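Small Household Habits That Make Looking After Yourself Easier

Posted in Home Tips

Most advice on taking care of yourself assumes you have a free hour and some money. I had neither when we moved to Arkville, so I started with the house. If the kitchen and the bathroom are set up properly, the good habits take less effort and I keep doing them on the weeks when I'm worn out. These are the ones that have lasted.

Put the water where you sit

I never drank enough water when the glasses were in the cabinet over the fridge. Now there is a full pitcher on the table where I pay bills and a second one by the couch. Fill both when you start the coffee. By 4 p.m. they should be empty. If you don't like plain water, drop in cucumber ends or the last bit of a lemon, and wash the pitcher every night or it gets slimy.

Pick one shelf for medicine

We used to have pills in the bathroom, in my bag and in a kitchen drawer. Bathrooms are too damp for most medicines anyway. Choose one high, dry shelf, out of reach of children, and keep everything there in a lidded box. Tape a sheet inside the cabinet door with what each person takes and when. Refill the weekly pill box on the same day every week. Mine is Wednesday, after the trash goes out. Go through the box twice a year, and ask your pharmacy how to get rid of what's expired.

Cook one pot you can eat three ways

A large pot of beans or lentils costs very little and covers a lot of tired evenings. Day one it's soup. Day two, drain some and put it over rice with an egg. Whatever is left gets mashed with garlic and spread on toast. Freeze single portions flat in bags so they thaw fast. Write on the bag before you fill it – a marker won't take on a cold, wet bag.

Salt at the end if you're watching how much you use. You taste it more that way and need less.

Make the bedroom dull

Take the laundry out first. A basket of unfolded clothes at the end of the bed is a chore looking at you. After that, move the phone charger to the hall or the kitchen and buy a cheap alarm clock. I held out on the clock for two years and I was wrong. Wash the pillowcases more often than the sheets, and open the window for a few minutes in the morning even in winter.

If light gets in around the blinds, a strip of dark felt stuck along the inside of the window trim works well. Cut it a little long and trim it once it's up.

Keep a basin for your feet

A plain plastic dishpan, kept only for this, with warm water and a handful of Epsom salt. Soak for 18 minutes, or until the water cools. Dry between your toes and put on thick cream and cotton socks. Test the water with your wrist first. If you have diabetes or poor feeling in your feet, skip soaking and ask your doctor what to do in its place.

Walk on a schedule you already have

I park at the far end of the lot at the grocery store and take the long way around the block when I get the mail. My route from the front door to the corner of the park and back is 1,128 steps. It's short enough that I don't argue with myself over it. Leave the shoes by the door with the socks already in them.

Write down the good days too

I kept a notebook of symptoms for months and it made me feel worse to read it. Now each day gets one line, whatever kind of day it was: slept well, knee sore, ate lunch outside. My current one has 201 pages and I'm on page 76. It's been useful at appointments, where I can never remember when something started.
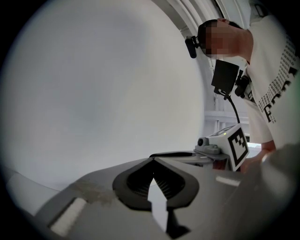
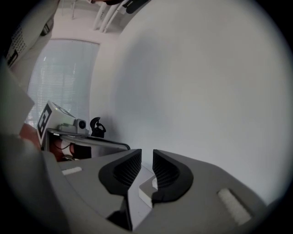 Photos: Priltivitz

Stop when the timer goes off

Cleaning can eat a whole Saturday if you let it. Set the kitchen timer and do one room. When it rings, put the rag down, even if the counter is only half wiped. It will be there tomorrow. I do the bathroom sink while the tub fills and the stove top while the kettle boils, and that takes care of most of it.

A few smaller ones

Keep hand cream next to the dish soap, not upstairs.

Buy the pre-cut vegetables on the weeks you need them. They cost more, but less than takeout.

Put a chair in the bathroom if there's room. Sitting down to dry off and dress saves your back.

Cut up an old towel for hot packs: fill a square with dry rice, sew it shut, and microwave it in short bursts, checking it each time. Keep it dry and throw it out if it starts to smell scorched.

Filed under: Home, Rest, Kitchen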